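Workstation Refurbishment Program – Progress Report to the Vilness Fund
Reporting period: October to February 2026
Prepared by: Shahnaz Rathnayake, technical lead, Ondar Reuse Workshop

1. Status

The program takes retired office desktops, checks and rebuilds them, and passes them to the adult learning rooms at Talukder and Skamov. The target for this grant year is 30 working machines. Intake is complete. Teardown and board inspection are under way, and the work is on schedule except for the item noted under section 4.

2. Board inspection

Each tower is opened on its side and the memory, expansion cards and processor area are checked before any parts are ordered. Inspection notes are kept on a single sheet that stays with the case until final test.

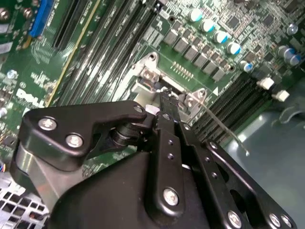

Memory is the largest parts cost in the budget, and we are holding orders until every board has been checked. Joaquim Pacheco has set the rule that slots are inspected bank by bank and recorded separately. The Dell board has a bank on either side of the CPU socket, and the sheet now has a column for each. Slots that fail inspection are marked as not for use, and the machine is rated for a lower memory size. Boards with a damaged socket are kept for spares.

3. Processor work

Old thermal paste is removed and new paste applied on every unit that goes forward. The retention hardware is checked at the same stage. A bent lever or a loose frame is a reason for rejection – uneven pressure on the processor causes faults that are slow to trace later.

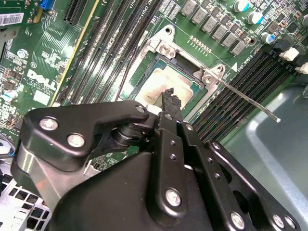 Figure 2. Processor seated in its socket, with the metal retention frame and lever.

Moushumi Chowdhury has rewritten the work instruction for this stage. It now fits on 2 pages and covers cleaning, seating and lever position. The earlier version left lever position out.

4. Storage and cabling

Original hard drives are wiped and tested. Drives that fail the wipe are destroyed, and a certificate is filed with the asset record.

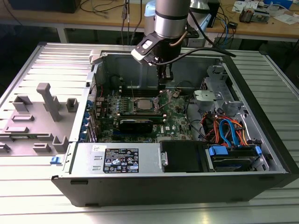 Replacement drives were budgeted at one per machine, and that figure stands. Mounting parts were not budgeted. The tower holds its hard drive in the lower corner on blue plastic rails, and rails of this kind go missing when drives are pulled at the donor site. Karthik Jayawardena has asked donors to leave rails in the case. Delivery of replacement rails is 3 weeks behind, which moves final assembly back by the same amount.

5. Next period

Complete board inspection and release the memory order.
Begin final assembly when the rails arrive.
Agree handover dates with Talukder and Skamov.

No change to the total budget is requested. The cost of rails will be met from the small parts line.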